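Hoani Driftwood Mirror with Rope Hanger – 21"

Last updated: 21 March 2025
5 min read
Filed under: Coastal Decor > Mirrors & Wall Hangings

Every beach house needs one mirror that everybody stops in front of on the way out the door, and the Hoani is a lovely one!
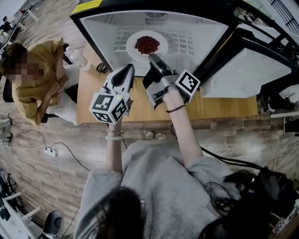
It's a round mirror, 21 inches across from one outside edge to the other, set in a ring of short driftwood pieces and hung from a loop of thick natural rope. The wood is pale and silvery, with the odd streak of honey brown where the grain opens up, and the ends are left uneven so the outline looks a bit like a sunburst. We've had one over the bench in our own entryway since December and I still like catching it in the late afternoon, when the low light gets into all the little gaps between the pieces.

The Hoani belongs to the Brerkari collection, which is the name on all of our driftwood pieces (the candle lanterns and the long coat rack are Brerkari too). If you already have the coat rack, the wood is a very close match. The rope is the same rope.

How it's made

Each ring starts as a flat backing board. The driftwood is sorted by thickness, cut to length, and glued and pinned in two layers – the longer pieces go down first, and the shorter, rounder ones sit on top to cover the joints. A mirror this size takes roughly 200 pieces, and the number moves up or down a little depending on how chunky the wood is in that batch. The ones with chunkier wood look more rugged. The ones with thinner wood look almost feathery from across the room. We can't promise you one or the other, but if you have a strong feeling about it, leave a note with your order and we'll go through what's on the shelf and try.

The wood is washed and dried before it's cut, then left unsealed apart from one thin coat of clear matte wax. You can feel the grain through it. It doesn't shine, and it doesn't have that thick plastic look that some sealed driftwood gets. There may be a faint smell of wax when you first open the box, and it fades after a few days in the open air.

The glass is a separate piece, set into the backing board and held from behind. It's a plain flat mirror with a polished edge, no bevel and no tint. We tried an antiqued glass on an early sample and it was pretty, but you couldn't really check your hair in it, and this is a mirror people use.

Where to hang it

Anywhere indoors that could use some light! Entryways are the favorite by a mile. It also works well over a small dresser, at the end of a narrow hallway, or above a bathroom sink as long as the room has a fan or a window you open. Steam now and then is fine. A bathroom that stays damp all day isn't a good home for it, and neither is a covered porch, even a dry one. Salt air will get behind the glass over time and spot the silver.

On a white or cream wall the driftwood reads as soft gray. On navy it really jumps out. My favorite so far is a dusty sea-glass green, which picks up the warmer bits of the wood and makes the rope look almost golden. If your room leans more toward farmhouse than beach, the Hoani gets along with that too, especially next to linen curtains, woven baskets or an old painted bench.

For height, start with the center of the glass at about eye level for whoever uses it most, then step back and see how it sits with the furniture. The rope loop rises above the ring when the mirror is hanging, so remember to leave wall space for it. People often forget this when they're working under a shelf or a slanted ceiling.

Hanging it

The rope is the real hanger, and it's anchored through the backing board in two places. Use the hook that comes in the box, or any sturdy decorative hook or peg you like. A big brass cleat looks fantastic with it. Go into a stud if you can. If the stud isn't where you want the mirror, use a wall anchor suited to your kind of wall and to the weight printed on the side of the carton. Adhesive hooks and strips are not a good idea with this one, whatever the packet says.

There are felt dots on the lower back of the board to keep it from rubbing the paint. If the mirror tips forward slightly at the top, add a second layer of felt down low or take one off until it hangs how you like it. The rope relaxes a little in the first couple of weeks, so you may find the ring a touch lower than where you put it. Give it time before you move the hook.

Care

Dust it with a soft dry paintbrush, the kind you'd use for window trim. Cloths snag on the ends of the wood. For the glass, spray your cleaner onto the cloth first and wipe from the middle outward, keeping the liquid away from the ring. If a piece of driftwood ever comes loose, a dab of ordinary wood glue and a strip of painter's tape overnight will put it back. We tuck a few spare pieces into each box, wrapped in brown paper, so please check the packing before you recycle it.

Strong sun will slowly bleach the wood to an even paler gray. Some people love that and hang it opposite a window on purpose.

Goes nicely with

The Vatard wall sconce is a simple rope-wrapped light with a frosted glass shade, and a pair of them, one on each side of the Hoani, makes a really cozy spot out of a plain wall. Leave a hand's width between the ring and each shade so the wood has room. The Zedard bench is lower and plainer, in whitewashed pine with an open shelf for baskets or sandals, and it's wide enough to sit centered under the mirror without looking skimpy. Both are sold separately.

If you're building a gallery wall, try the mirror off to one side instead of in the middle, with smaller frames stepping away from it. Framed charts and pressed seaweed prints look great in this kind of company. I'd skip other round pieces nearby, apart from maybe one small plate or a basket.

Details

Item number: 438
Collection: Brerkari
Overall width: 21 inches, measured across the ring at its widest point
Wood: natural driftwood, clear matte wax
Glass: flat mirror, polished edge
Hanger: natural rope loop, attached
Also in the box: wall hook and screw, spare felt dots, spare driftwood pieces
Use: indoors only
Assembly: none, just the hook

Color, grain and outline are different on every mirror, and small cracks, knots and worm holes are part of the wood. The one you receive won't match the one on your neighbor's wall, even if you order them together. If you want two for a double vanity, mention it in the order notes and we'll pick a pair from the same batch so the tones sit well side by side.

Please open the carton lying flat, with the arrow side up, and lift the mirror out by the backing board. The rope is strong enough, but the ring can swing and catch on the cardboard if you pull it out that way. Keep the corner blocks if you think you might move house someday – they're cut to fit this mirror and they make repacking easy.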